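4.2 Where the holiday lists lived

Our second question was a housekeeping one. Seasonal gift guides written for small religious communities are read for a few weeks a year and then left alone for the other forty-odd. We wanted to know where they spend that time, and in what condition they come back.

The corpus described in Section 3 holds 1,856 separate recommendations drawn from guides to Yule, Saturnalia and assorted solstice observances. Each recommendation names at least one thing a person could buy, light, hang, pour out or eat. We followed every link attached to them. Of these, 1,626 still led to a page of some kind in March, though "of some kind" is carrying a heavy load in that sentence. A candle maker's storefront that now sells phone cases counts as a page. So does a polite note saying the weaver has moved to the coast and is not taking orders. We coded both as "reachable, changed," over the objections of Costigan, who wanted a category called "haunted."

Guide authors were well aware of the problem. Raelene Brunton, who has compiled the Gilchrist list since its early days as a mailing, told us that she begins each season by deleting, and that deleting takes longer than writing. She no longer recommends anything made by one person at a kitchen table unless she has written to that person first. This is sensible, and it has also made the Gilchrist list shorter and a good deal heavier on incense.

Hosting followed habit more than plan. Most of the guides sat on personal blogs, a smaller group on shared community sites, and a few were passed around as attachments whose file names had grown to the length of a short hymn. The two largest community sites in our sample, Konetti and Plivine, both ran on equipment kept by members. In interviews, people spoke about this arrangement with the pride other congregations keep for a good roof. Network hardware of the general sort is shown in Figure 3.
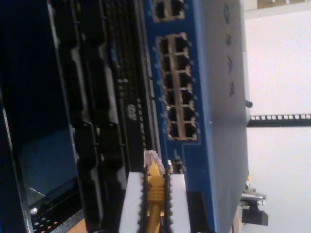

Figure 3. Network switch with a block of twelve Ethernet ports.

4.3 Who the lists are for

Almost every guide opens by saying that it is for everyone. Almost none of them are. The Konetti guide assumes a reader with a garden shrine, a tolerance for beeswax and relatives who will not ask questions. The Plivine guide assumes a reader with roommates. It leans toward small, flat and smokeless objects, and it contains the only entry in the corpus for a household altar that folds up into something resembling a chessboard.

We had expected the guides to split along lines of tradition, with Heathen lists recommending drinking horns and Hellenic lists recommending olive oil. There was some of this. The stronger divide was between guides written for the person giving the gift and guides written for the person hoping to receive it. The second kind are easy to spot. They use the phrase "or so I'm told" and include exact sizes.

Ewan Bright, whose own list circulates among some 30 households around Sirkness, put the matter to us plainly: "My mother isn't a polytheist, but she has an email address and she worries about what to get me." His guide has two sections, one headed "For the gods" and one headed "For Mum." The latter is longer and better proofread.

Gifts meant for deities raised a further coding difficulty. A bottle of mead bought for an offering and a bottle of mead bought for an uncle are the same bottle. Where the author named a recipient we followed the author. Where the author wrote that the uncle could have whatever was left, we coded the entry twice and moved on.

Prices were given less often than we had hoped. Authors who did give them tended to apologize, both to readers for the cost and to makers for mentioning it. The apologies are analyzed with the other hedges in Section 5.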